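Bunelside Table Project: Final Report
Group 2: Noémi Simon, Piroska Dudás, Isabelle Bergeron
Supervisor: Etelka Borbély

3. Choosing and setting up the work table

Our brief asked for a table that could be used for sorting and fitting small parts, one or two pieces at a time, by a person standing on one side. The old bench in the Bunelside workshop had a painted steel top. Parts slid on it, and the overhead lights made small dark pieces hard to pick out. We kept the position of the bench and replaced the top.

Three tops were compared. The first was grey rubber matting over the existing steel. It was quiet but it marked badly and held dust. The second was a white laminate panel from Skerner, which was easy to clean but showed too much glare in the afternoon. The third was a wooden top in a medium brown colour. Piroska preferred the laminate and the other two of us preferred the wood, so we used each for a week before deciding. The wood was chosen.

We asked for rounded corners. The walkway beside the table is narrow and people had been catching their hips on the old one. The surface was finished at the Grukico shop by Socorro Cabrera, who also showed us how to ease the edges by hand.
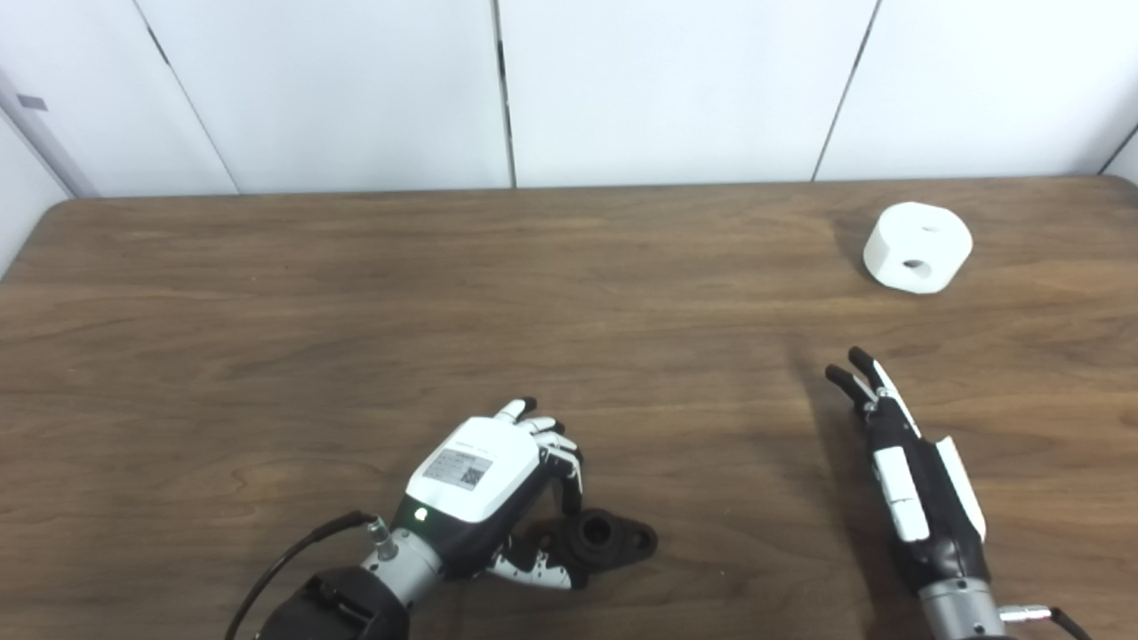
The finished height is 865 mm. This suited all three of us for standing work, although Isabelle would have liked it slightly higher for fitting jobs where you have to look closely at a hole. We did not have the budget for adjustable legs.

For the trials we used parts of different shapes and colours. Flat black plastic parts with mounting ears were the hardest to see on the old steel and much easier on the wood. White round parts were easy to see on both. We noted that small parts are best kept toward the back of the table on the right, leaving the front clear for the piece being worked on.

3.1 Trial results

Over the trial period we logged 172 sessions and handled 2,406 parts. Drops to the floor were fewer on the wood than on the steel, but we changed the layout at the same time, so the top can't take all the credit. Two sessions were left out of the log when the workshop lost power on a Tuesday.

3.2 Problems

The finish scratches. Metal parts should go on a cloth. A Lauritsen edge strip was tried along the front and removed, as the glue let go at the corners. We would still like some kind of low lip at the back.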